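Randdale Automation Forum > Grippers and end effectors > Faults

Left finger won't release, no fault code

sbrunet
Two-arm cell, yellow lattice finger pads. On book handling the left arm closes, reports position reached, then ignores the open command. Controller log shows 2701 and nothing else. Force limit is 21 N. Power cycling clears it for 200 to 300 cycles. Wrist view on the book task:

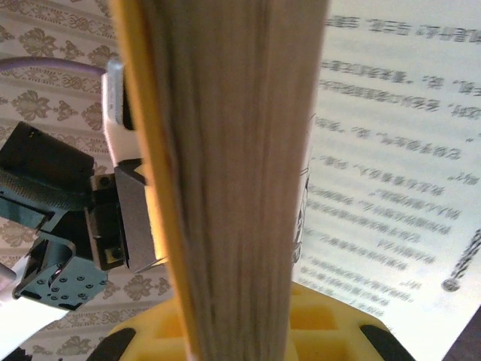 gyori_s
2701 is a warning on the Magyar controller, so it won't latch a stop. Check cable strain at the wrist before touching software. Ours did the same until we rerouted.

verkham_tech
Disagree. A cable fault would drop position feedback too, and he still gets it. I'd look at the force threshold. If the pads deflect under load, the controller never sees the grip as finished and holds the open command in queue.

sbrunet
Swapped the cable anyway. No change. It also sticks on fabric — worse there than on books. Same cell, backpack task:

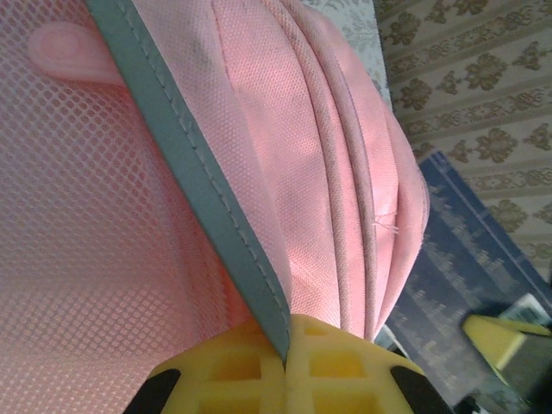

Pads closed on the edge binding, wrist camera.

gyori_s
Then I withdraw the cable theory for fabric, but not for books.

verkham_tech
Leave theory out of it for now. An arm that ignores "open" and raises no stop is a safety matter. Keep hands out of the cell and wire the release to a hardware input.

sbrunet
Release input goes in first. Threshold test after that, will post the log.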